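**Prurnusex opens second eyewear and jewelry repair counter in Rarnitz**

RARNITZ, October – Prurnusex, the repair shop for eyeglasses and fine jewelry, will open a second counter in Rarnitz this month. The new counter is inside the Tawfik building on the market side and opens its doors on Tuesday at 9 a.m.

The shop takes in broken hinges, bent temples, missing screws, snapped chains and worn clasps. Small jobs such as tightening a frame or replacing nose pads are done while the customer waits. Soldering and chain repairs are ready within 7 working days.

Prurnusex completed 1,588 repairs at its first counter over the past year. Thin metal frames made up the largest share, followed by necklaces.

"People bring us glasses they have been holding together with tape since spring," said Ilse Goossens, who founded the business. "Most of them need a screw and a little adjustment. We would like them to come in sooner, and a counter closer to the bus station should help with that."

Ratih Kwok will manage the new location. She trained as a goldsmith and has worked at the first counter for two years.

"Fine chains are slow work and I enjoy them," Kwok said. "If a repair would cost more than the piece is worth to the owner, we say so before we start."

Prices are the same at both counters. Checking and cleaning are free, with no purchase needed. Repairs can be dropped off at one counter and picked up at the other – customers should mention this when they hand in the item. The counter does not carry out eye exams or cut new lenses.

Customers who use the Gisa booking line can reserve a drop-off time, but walk-ins are welcome all day. The new counter closes at 6 p.m.

Press inquiries: Ilse Goossens, Prurnusex, Rarnitz
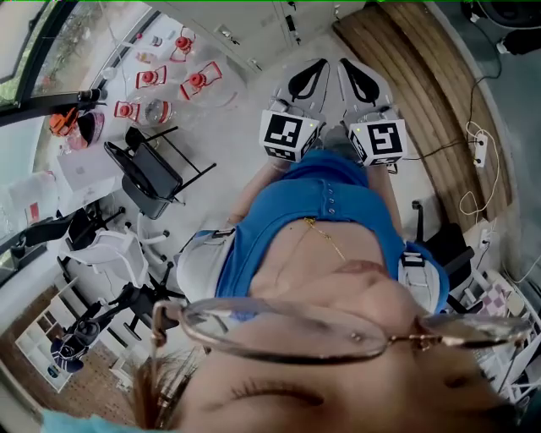
Gold-rimmed eyeglasses and a thin gold necklace, worn with a bright blue top.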